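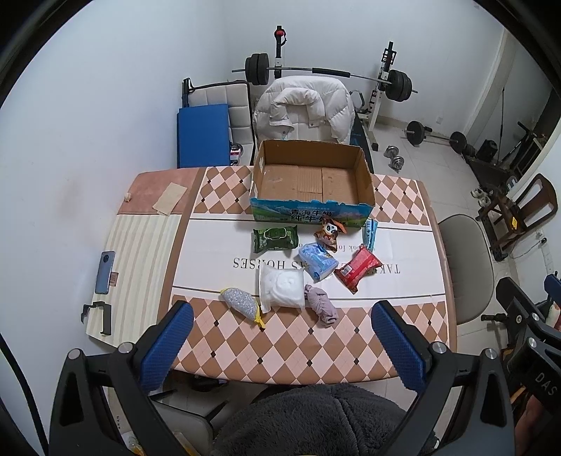
Groceries and household bits laid out in front of an open box, with hand-held grippers at the table.

DREMURA RELEASES THE HATTAR GUIDE, A FREE SET OF HOUSE RULES FOR TABLETOP GRIPPER WORK

13/09/2023

I'm Fikri Liew, I run the practice and safety side at Dremura, and I get to write this one myself! Today we're putting out the first public edition of the Hattar Guide. It's free, it's in plain language, and it covers the kind of work where a person sits or stands at an ordinary table with hand-held grippers, does ordinary jobs (put the snacks in the box, fold the cloth, stack the cups) and records them so that a robot can learn the same job later.

If you've been near this field in the past couple of years you'll know how fast it has moved out of the lab and into spare rooms, kitchens and gyms. The existing safety rules for robots are good and we follow them, but they were mostly written with a powered arm bolted to a floor in mind. A gripper in your fist is a different animal. It doesn't swing at you. It does pinch, it does have a cable hanging off it, and it does have a camera that sees whatever is behind the table, including your roommate.

So we wrote down what we do. Then we sent the draft out and got 217 comments back, some of them pretty blunt, and rewrote most of it. The version going out now is better for every one of them (yes, even the one that was just a question mark next to my favorite paragraph).

What's in it

The guide runs to 70 pages, and half of that is checklists you can print and tape to a wall. I'll pull out the parts people have asked me about the most.

Cables. Run the cable down one side of the seat and away from the feet, and check it again every time someone new sits down. We used to check it once in the morning. Our own logs made a good case against that, so the rule is now every change of person, full stop.

Hands and pads. Fingers stay off the linkage while the jaws are moving. Look over the finger pads before each session and swap them when an edge starts to lift. A half-peeled pad drags on thin plastic packaging and spoils the recording, and people then squeeze harder to make up for it, and that's how you get a sore wrist by lunch.

Objects. We ask for a mix of things that are stiff, soft, shiny, crinkly and saggy, and we ask that food packs stay sealed. A bag of granules is a great test item right up until it splits, so knots and clips get checked first. Nothing sharp, nothing made of glass, and no medicine, including empty packs. Patterned tablecloths are fine, by the way! Several early readers thought we would want a plain white surface everywhere. We don't. Real tables have flowers and stripes and slogans on them, and the guide says to leave them be and note the covering in the session sheet.

Phones. Please put them somewhere else. A phone on the table buzzes, lights up, and may show a message that its owner would not want in a training set. I know everybody does it. I do it. The guide still says no.

The room. This section grew more than any other between drafts. Lots of people work in shared spaces with furniture and exercise gear close by, and the first draft pretended they all had a nice empty studio. The new text asks for a clear path from the seat to the door, nothing on the floor inside the reach of a pushed-back chair, and any weights in the room left alone for as long as a session is going. If there's a loaded barbell on a rack, nobody lifts from it until the grippers are down.

Privacy. Anyone who might wander through gets told before the session, and gets a yes-or-no say. Recordings with a face, a name label or a readable address go to a holding folder and stay there until a second person has looked at them. We don't accept "it was only in the background" as an answer, from our own staff or from partners.

Breaks. Ten minutes off after each block of recording, away from the table. The comments on this one were split down the middle, with one camp calling it too strict and the other too soft, so I left it where it was.

Who tried it

Our partner Tular ran the draft rules across 400 recorded sessions beginning in June, in a mix of homes and small offices. I won't pretend it went smoothly from the start. The session sheet was too long, and people were filling it in afterward from memory. It's now 2 sides of a single page, and the bits about objects and table coverings come first, while everything is still sitting in front of you.

Tular also found a gap I'm a little embarrassed about. We had rules for people holding the grippers and rules for people walking past, and nothing at all for the helper who resets the table between takes. That person reaches in while the other one may still have the jaws half open! There's now a spoken handover ("down" from the operator, "clear" from the helper) and it takes a second or so once you're used to it. Please use it even when you've worked together for ages.

Checking your own setup

Along with the guide we're releasing Fistar, a small checking tool that reads your session sheets and flags what's missing. It will tell you if a pad check wasn't logged, if an object has no entry, or if the break was skipped. It runs on your own computer and sends nothing to us. It can't look at your video and it won't tell you the room is safe, and I'd ask people not to describe it that way in their own paperwork. Someone still has to walk around the table and look.

A word on status, too. The Hattar Guide is voluntary. It isn't a certified standard and following it doesn't replace local law or whatever your insurer wants from you. You're welcome to say that you follow it. You're not welcome to say that Dremura has approved your site, because we don't do approvals and have no plans to start.

Getting hold of it

Both the guide and Fistar are free to download from the Dremura site, and the checklists come as separate files so you can edit them. Change the wording, translate it, cut out what doesn't fit your room. All we ask is that you mark your version as changed.

Work on the second edition has already begun. The big item on the list is two people sharing one table with a pair of grippers each, and I'd love to hear from teams that have tried it, especially if it went badly. Send notes, photos of your checklists with scribbles on them, complaints, whatever you have, through the contact form and put "Hattar" in the subject so it lands with me.

Press contact: Fikri Liew, Dremura

Last updated: same day as release, contact details corrected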